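3.2 Baskets, bins and the order of the vegetables

I came to this part of the study with a grudge. Every store I shop in puts the potatoes first, so you walk the whole aisle with the heavy stuff in your basket and your salad ends up squashed on top of it, or under it if you're me. The Zenberg layout guide, which most of our partner stores follow, treats this as a matter of looks. I wanted to know what shoppers do with their hands and their baskets when the order changes, and we had 386 of them willing to find out with us.

A quick word on the baskets. We went with light-colored plastic ones with slotted sides, the kind you can see into without bending over. At the Hornotow store we had tried solid crates in January and I hated them! People kept lifting things out to check what was underneath, and then the lifting got mixed up with the choosing in our notes, and I spent a very long week sorting one from the other. With slotted walls you can peek at what's in there from the side. 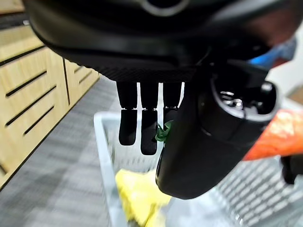 3.3 The stand

For the practice room we wanted a stand that felt like a shop fixture and held a bit of everything. Light wood, raised edges around each bin so the round things stay put, and the bins angled so you look down into them as you walk up. Demirtaş, the older of the two stores whose floor plans we borrowed, has shelves much steeper than ours, and I think that's a mistake for anything that rolls (ask me about the onions sometime).

The order I settled on is shown in Figure 4. Potatoes go at the far end, with the beans next to them, and the carrots wait at the near end with their tops on. I left the tops on partly for the color and partly out of stubbornness. Shoppers in our interviews kept saying that leafy tops made carrots look fresher, and I wanted to give that idea a fair shot.

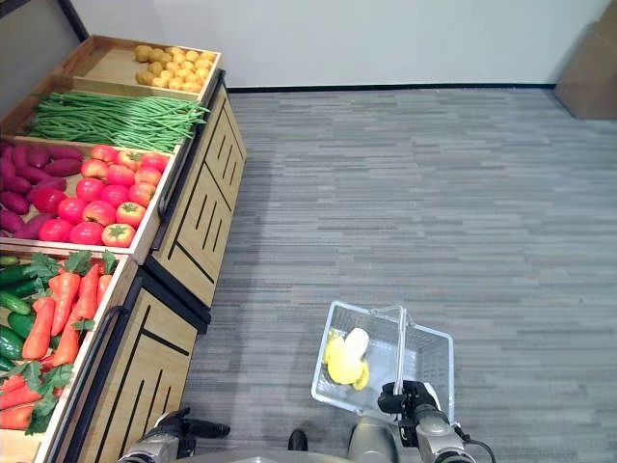
Figure 4. Display stand in the far-potato order, with tomatoes beside the purple sweet potatoes in the middle bins.

One thing I'd do differently is the split bin. Putting two vegetables side by side with no divider saves room, and it looks generous, but in the written comments people told us they weren't sure which price card went with which pile. The Mirnumach store uses a low rail down the middle of its shared bins. I'd copy that next time and save everybody the squinting.

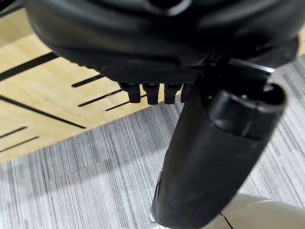

Color of the wood mattered more than I expected when we wrote up the bin ratings. Shoppers at Demirtaş, where the shelves are stained nearly black, gave eggplant and beets low marks for "easy to spot," and they were much kinder about the same vegetables on lighter shelves. You can get a feel for why from the last photo, where even small black parts stand out clearly against the pale wood. I'd still want a proper test of this with the lighting held steady, and ours wasn't. The lamps at Hornotow are a good deal warmer than the others.

We logged 800 picks over eight weeks, and I've kept every one in the tables, including the abandoned ones. Section 3.4 covers how we scored a pick when somebody changed their mind halfway and put the thing back in the wrong bin.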